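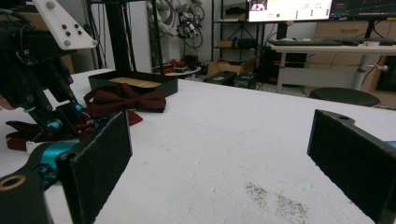
Bow tie and open box on the bench.

Can robots do chores yet? Your questions

Can a machine pack a bow tie?
It's one of our favourite tests! The bow itself holds its shape fairly well, but the neck strap curls wherever it likes, and all of it has to end up inside the box. A person does this without looking. For a robot arm it is still a proper challenge.

Why is cloth so hard?
A mug is the same shape every time you pick it up. A strap isn't, and it changes again the moment you touch it. Juniper Sorensen on the Urno team has logged 130 ways of dropping one (she is very proud of the list).

How many tries does a robot need to learn from?
For Urno we started with 36 and got nowhere. At more than 1000 it began to look sensible, and we were all grinning.

What about laundry, or dishes?
Towels are coming along nicely. Fitted sheets, no. Plates are fine until they're stacked at odd angles.

Will a shop use this soon?
Gift packing at a steady counter, we think so. Toon De Smet hopes to try it in a small shop in November, with a member of staff beside it.

Can I buy one for my house?
Not from us, sorry! Ask again next year.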